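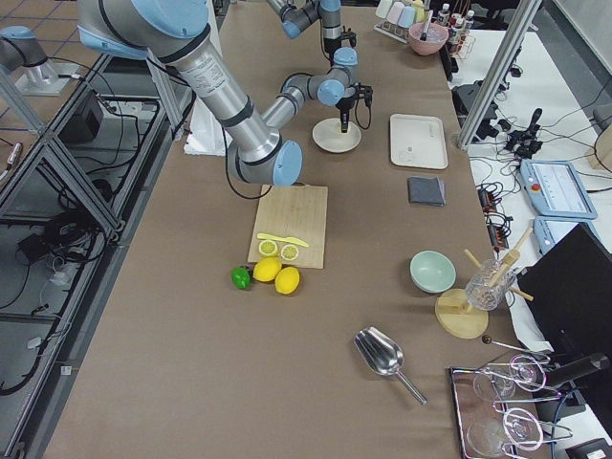 How should a metal ice scoop be stored between drinks? On a clean, dry tray beside the ice bin, with the handle kept out of the ice.

The question is one of several addressed in the revised beverage station guidelines issued by the Cifuentes Center for Hospitality Training on August 13, 2020. The guidelines apply to both teaching bars, Skinberg and Kinach, and replace the edition adopted in May.

Under the new text, lemons and limes are to be washed before they reach the cutting board, and boards are to be wiped down after each round of slicing.
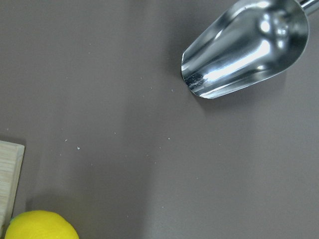

Scoops are to be washed at the close of every session and inspected for residue before the next one begins. Any tool that touches the floor must be taken out of service until it has been cleaned.

"Students learn the recipes quickly. Care of the station takes longer," said Reginald Fitzsimmons, director of beverage instruction.

Printed copies are available from Cosimo Leone in Room 95.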